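Call for participants: home trial of the Skidance TV guide

Sergate is looking for 62 households in Driststead to test a new programme guide for streaming boxes and smart TVs. The trial starts in January and runs for four weeks.

Skidance brings live channels, catch-up and paid streaming services together in one list, so you can look for a programme without opening each app in turn. We want to know how it works in ordinary homes - with slow broadband, shared accounts and more than one person holding the remote. 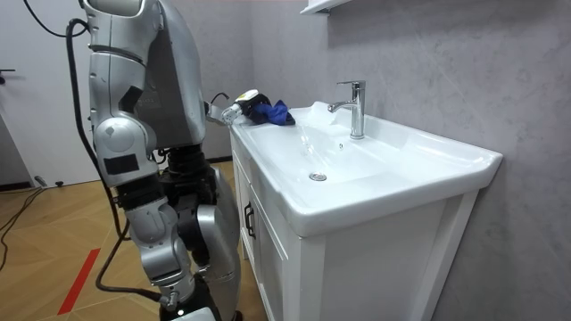 You can apply if you are 18 or over, live in Driststead and pay for at least two streaming services. You do not need to be good with technology. We would like to hear from people who rarely change their settings, and from homes with children.

We will lend you a Marchuk set-top box with the guide installed. Please use it as your main way of watching TV and fill in a short online diary once a week. 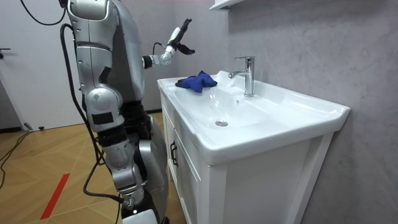
The box needs a power socket, an HDMI lead and a wi-fi signal. Setting up takes one visit, and our fitter will need to get to the back of your television. Please keep the box dry and well away from water - a shelf next to a white vanity like this one is not a suitable place for it. Viewing records are stored under a household number and deleted when the trial ends.

Each household that completes all four diaries will receive a shopping voucher. Boxes must be returned in the packaging supplied.

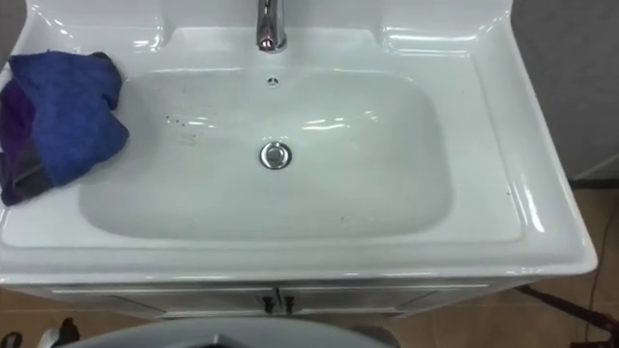 White ceramic sink with chrome tap.

To apply, fill in the form on the Sergate website and quote reference 3799. Places are limited and we will reply to everyone who applies.

Posted December 29, 2022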